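About Dadimis Angling School

Dadimis is a school of freshwater angling. We teach coarse and game fishing to adults and young people, from the first afternoon on a pond to the preparation needed for a bailiff's or instructor's post. The school has its own stillwater at Sukeo, a stretch of the river Vuller, and a building with two classrooms, a tackle store and a drying room.

Our history

The school was founded by Yevdokiia Kostiuk, who had spent many years as a river warden and was often asked by visitors how to read the water she looked after. Her first courses were held on the bank, with a shelter for wet days. When the owners of the Shehu estate offered the lease of the old hatchery, the school moved indoors for its winter teaching and kept the river for the rest of the year. The hatchery ponds were drained, relined and joined to make the present lake.

Mrs Kostiuk remains principal of the school and still teaches the river course every spring. To date 2,167 people have completed a course with us. Many return in later years as members of the Dadimis Anglers, which meets at the lake and runs its own programme of matches and work parties.

What we teach

The Foundation Course introduces knots, casting, float and ledger rigs, the safe handling of fish and the law on licences and close seasons. It assumes no earlier experience. Rods, reels, nets and unhooking mats are provided, and students need bring only suitable clothing and a packed lunch.

The River Course is intended for those who can already cast with some accuracy. Students learn to find fish in moving water, to wade safely and to choose a method according to the height and colour of the river. It is taught in small groups on the Vuller, with one instructor to each pair of students.

The Winter Programme runs from December until the river courses begin again. It covers fly tying, float making, rod repair and the study of water insects. Sessions are held in the evening, beginning at seven, and may be booked singly.

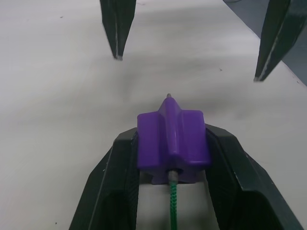
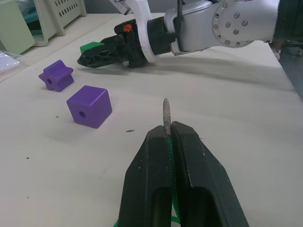

A Bailiff's Certificate is also offered to members of recognised clubs. The certificate deals with bank maintenance, stock records, the signs of disease and pollution, and the manner in which anglers should be approached on the bank. Candidates are assessed by written paper and by a day's supervised duty.

Our waters

Sukeo Lake holds tench, crucian carp, roach and perch. There are 55 numbered pegs, of which those nearest the car park have level access and a firm surface for wheelchairs. Barbless hooks are required throughout. Keepnets may be used only during matches arranged by the school.

The Vuller is a mixed river with trout and grayling in the upper reach and chub and dace below the weir. All game fish are returned. The lower bank is closed to students when the river is in flood, and the decision of the instructor on duty is final.

Care of the river

The school holds that anyone who fishes a river should take a share in its upkeep. Every course of more than one day includes a morning of practical work, such as clearing litter, coppicing willow or cleaning gravel ahead of spawning. Students on the Winter Programme also take part in the monthly count of river flies, and the results are sent to neighbouring clubs.

Young anglers

Juniors are welcome from the age of eight. Those under twelve must be accompanied by a parent or guardian, who may fish alongside them without charge. All staff who teach juniors hold current first aid and safeguarding certificates. Bursaries are available to families who would otherwise find the fees difficult, and applications are treated in confidence.

Visiting and enquiries

The office is open each weekday morning during term. Prospective students are invited to look round the building and the lake by appointment. Course dates, fees and the conditions of booking are set out in the prospectus, which can be requested from the office by post or telephone on extension 501.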